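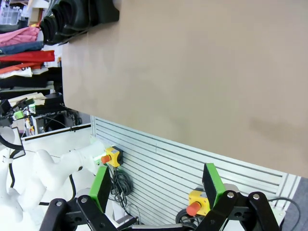 Arrival and Hall Layout

The Tundidora cake fair opened to trade visitors on 12 October 2022. Registration was at the east door, and badges were checked a second time at the demonstration area. I spent the morning on wedding and tiered cakes and left the chocolate hall for the afternoon.

Frosting Demonstrations

Elmarie Dlamini of Van Wyk ran the first session, on semi-naked finishes. She used a vanilla sponge with Swiss meringue buttercream, chilled between coats. The crumb coat was scraped back with a steel bench scraper until the sponge showed at the layer edges. 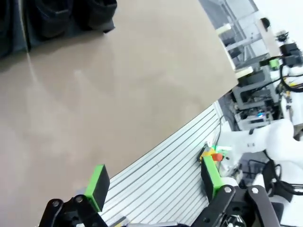 Her second cake had 7 layers and a fully frosted middle tier. Dowels were cut level with the frosting, and a thin card was placed under each tier. She applied the metallic leaf last, with a dry brush, and only on chilled buttercream.

Moltia showed a compound-free dark chocolate in 500 g and 1000 g bags. The sample I tried set with a clean snap, but the ganache recipe on the handout gave no cream fat percentage. Staff said a revised sheet is due in December. 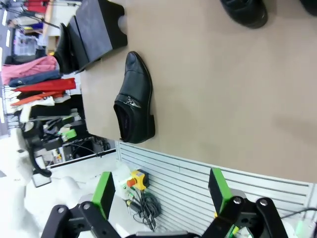 Stands and Ordering

Netum had cake drums, boards and separators in round and square sizes. Orders placed at the fair ship in 2 weeks. Mixed cartons are accepted for boards but not for separators, and the price list is by request only.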